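20 mai 2021

Carnet, suite. Toujours à l'hôtel, toujours chambre 371, toujours Mistura qui ne fait pas ce qu'on m'a promis qu'il ferait.

Je reprends dans l'ordre, parce que demain j'aurai oublié les détails et que chez Gallivent on me demandera un compte rendu propre, avec des phrases qui ne fâchent pas le client. Ici je peux écrire autrement.

Le chariot est monté ce matin sans encombre. L'ascenseur, le couloir, la moquette, la porte : rien à redire. Le bras s'est déployé devant le plan de toilette, il a pris son temps pour reconnaître le décor, et l'écran a affiché son petit rond vert. Je me méfie du rond vert. Il veut dire que le logiciel est content de lui, et le logiciel est content de lui très facilement.

La tâche, sur le papier, tient en une ligne : remettre en place les produits d'accueil au bord de la vasque. N'importe quelle femme de chambre le fait en pensant à autre chose. Mistura a posé la première boîte correctement. Pour la deuxième, il a glissé, il est revenu, il a glissé encore. Puis il a fermé la pince sur le coin du granit et il a poussé. L'effort est monté, je l'ai vu monter sur la courbe, et l'arrêt automatique n'est pas venu. J'ai tapé sur le bouton rouge moi-même. Deux secondes, d'après le journal. Deux secondes pendant lesquelles un bras motorisé appuyait sur une pierre à côté d'une vasque en se croyant dans le vide.

Pas de casse. Le mot « heureusement » a été prononcé au téléphone par le siège, et il m'a agacé. La limite d'effort est censée couper toute seule. Si c'est moi qui coupe, la limite n'existe pas.

L'explication officielle est arrivée avant midi, trop vite à mon goût : la pierre polie renvoie la lumière, les emballages sont sombres, le fond est sombre, la caméra confond. Soit. C'est plausible pour la prise manquée. Cela n'explique rien du tout pour la poussée. Un robot peut être aveugle et savoir quand même qu'il force. J'ai posé la question par écrit, on m'a répondu avec un lien vers la documentation de Numness, le fournisseur du capteur, où il est écrit que le capteur est fiable. Me voilà rassuré.

Après cela on a rangé le bras contre le mur du couloir, hors tension, câble enlevé et posé sur le chariot, et on est passé à la méthode de secours, celle que je réclame depuis le début : refaire la tâche à la main, lentement, filmée d'en haut, pour avoir au moins une référence honnête à comparer aux essais ratés.

On voit tout de suite ce qui manque à la machine. La main gauche a un appui sur le rebord, elle sait où il est. La droite vient au contact juste à côté, les doigts recourbés, au ras des boîtes.
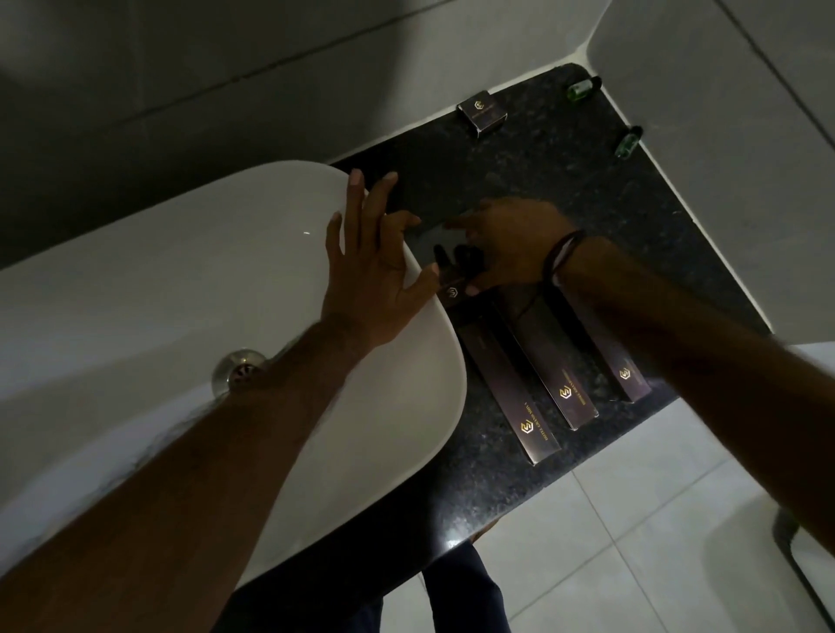 Ce que j'ai noté l'après-midi

Le noir sur noir est un vrai problème, je l'accorde. Les boîtes allongées de l'hôtel sont foncées, couchées en biais sur un granit foncé, et à part la dorure des logos il n'y a pas grand-chose à quoi s'accrocher. Les flacons verts couchés près du mur, c'est encore autre chose, avec leur verre translucide. La vasque blanche, elle, prend toute la lumière. Si j'avais voulu choisir un endroit pour mettre une caméra en difficulté, j'aurais choisi celui-là. On l'a vendu comme un cas simple.

Relu le journal complet, 1 285 lignes. L'alerte d'effort y figure bel et bien. Elle est émise, horodatée, puis classée en « information » et envoyée dans une file que personne ne lit pendant un mouvement. Je l'ai relu trois fois pour être certain. Le capteur a donc fait son travail et je retire la moitié de ce que je pensais de Numness. L'autre moitié, je la garde pour leur documentation.

Le classement vient de la version 9, celle installée avant notre arrivée pour « réduire les arrêts intempestifs ». Sur le chantier Mangundap, le client se plaignait que le bras s'arrêtait trop souvent. Alors on a fait en sorte qu'il s'arrête moins. Je ne sais pas quel genre de réunion produit une décision pareille, mais j'imagine qu'il y avait un graphique.

J'ai demandé le retour à la version précédente. Réponse : c'est envisagé, mais on perdrait les améliorations de navigation. J'ai répondu que je me passerais volontiers de belles trajectoires dans le couloir. Pas de nouvelles depuis.

En attendant, Mistura reste débranché. J'ai mis un papier sur le boîtier, au gros feutre, NE PAS REMETTRE SOUS TENSION, et j'ai gardé la clé dans ma poche. On m'a parlé d'une démonstration en août devant la direction de l'hôtel. J'ai dit que je ne signerais rien tant que je n'aurais pas vu l'arrêt se déclencher seul, contre une cale en mousse, plusieurs fois de suite, avec ma main loin du bouton.

Demain : trouver de la mousse dense. Rappeler le siège. Redemander les réglages de Mangundap, qu'on me promet toujours pour le soir même.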